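Relatório de andamento ao Fundo Sivasgate
Projeto Paju: automação na lavanderia da Hakby
Segundo período de execução

Começamos este relatório pela notícia que mais nos alegra: a etapa de carga e descarga das máquinas saiu do papel e entrou na rotina da lavanderia. No relatório anterior ainda falávamos em ensaios isolados, com a equipe parando tudo para assistir. Hoje o robô humanoide trabalha no turno da manhã, ao lado das pessoas, e quem chega às sete já confere a fila dele junto com a escala (a folha fica presa ao lado do relógio de ponto, como sempre ficou).

Neste período foram registrados 800 ciclos com participação do robô, entre carga, descarga e transporte de cesto. Desses, 134 precisaram de intervenção de uma operadora. O motivo mais comum foi peça enrolada na borracha da porta, seguido de meias e panos pequenos que ficam colados no fundo do tambor. A Futik, responsável pelo software de controle, já entregou uma versão que faz uma segunda passada pela borracha antes de dar a máquina por vazia. Estamos bem animados com ela!

O que mudou para as pessoas

A mudança mais sentida é nas costas. Abaixar-se diante da porta da lavadora, puxar roupa pesada e girar o corpo até o cesto era a tarefa de que a equipe mais se queixava, e ela agora é dividida. As operadoras passaram a dedicar mais tempo à triagem, à retirada de manchas e à passadoria, setores que viviam atrasados. Duas delas aprenderam a supervisionar o robô e recebem adicional pela função desde o começo do período. Nenhum posto foi cortado, conforme o compromisso assumido na proposta.
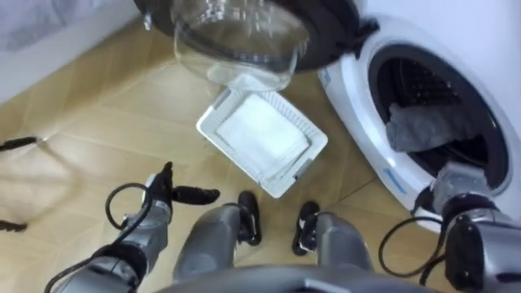 Página alterada pela última vez em 2025-03-28

A posição do cesto em relação à porta deu mais trabalho do que esperávamos. Na foto, ele está no chão, em diagonal, junto à porta aberta, com um pano cinza-escuro amarrotado ainda na boca da máquina. Quem faz isso à mão ajeita o cesto com o pé sem nem pensar; para o robô, cada ângulo teve de ser ensaiado. Foram as próprias operadoras que sugeriram deixar o cesto mais perto da porta, e adotamos a sugestão em todos os postos.

Também ouvimos reclamações, e elas pesaram nas decisões. O robô é lento com peças grandes, e no início a equipe sentia que precisava esperar por ele. Mudamos a divisão: lençóis e toalhas de banho voltaram para as operadoras, e o robô ficou com uniformes e panos de serviço. O ruído dos motores incomodava na hora do café, então ele agora para nesse intervalo. Há ainda quem prefira não trabalhar no mesmo corredor, e a escala respeita isso.

Formação e gastos

Oferecemos cerca de 200 horas de formação, somando os dois turnos, sempre dentro do expediente. A parte de parada de emergência foi repetida a pedido da equipe da tarde. Dos recursos do período, restam 4.000 euros na rubrica de adaptação do espaço, que pedimos para transferir para a compra de cestos iguais em toda a lavanderia. Hoje convivem modelos com alças diferentes, e isso atrapalha tanto o robô quanto quem empilha no fim do dia.

Próximos passos

Em abril queremos estender o trabalho ao turno da tarde, em duas máquinas, com uma operadora supervisora em cada horário. A Futik fará o acompanhamento no local durante a primeira quinzena. Vamos repetir a conversa individual com cada pessoa da equipe sobre cansaço, ritmo e tarefas, com o mesmo roteiro usado antes da chegada do robô, e o resultado seguirá em anexo ao próximo relatório.

Aguardamos a resposta do Fundo sobre a transferência de rubrica para fazer o pedido dos cestos.

Equipe do projeto Paju, Hakby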